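Chapter 4
Paired Hand-Held Grippers

4.1 Scope of the review

Chapter 3 dealt with arms bolted to a bench. We turn now to grippers carried by an operator, sold as kits and judged by buyers on different grounds: weight in the hand, finger travel, pad wear and the supplier's terms of service. Three suppliers are compared, namely Jatano, Stunska and Carrasco. The Nosley test sheet, set out in 4.5, is used for each.

A kit for paired work holds 2 grippers, one per hand, and a set of spare pads. The price taken for the comparison is 628 per kit, before servicing.

Small packaged food makes a useful trial load. Film, foil and twisted wrap differ in stiffness, and the shape of the pack often hides the shape of what is inside.

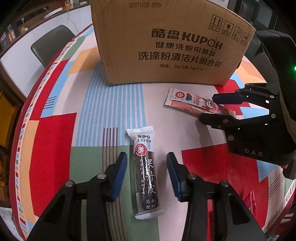
Fingers open on either side of a fruit-leather snack; a twist-wrapped sweet held upright between ribbed blue pads. 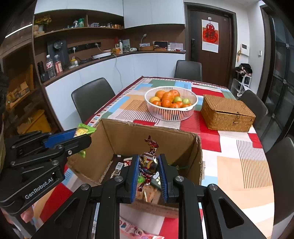
Pad choice is treated first. A ribbed pad grips thin film at low closing force but collects dust in the grooves, and should be brushed out before each session. A smooth pad is easier to clean — and slips sooner on glossy wrap.

Linkage play is the second point. It should be measured at the fingertip, with the pivots at working tension, and entered on the test sheet before any trial load is picked up.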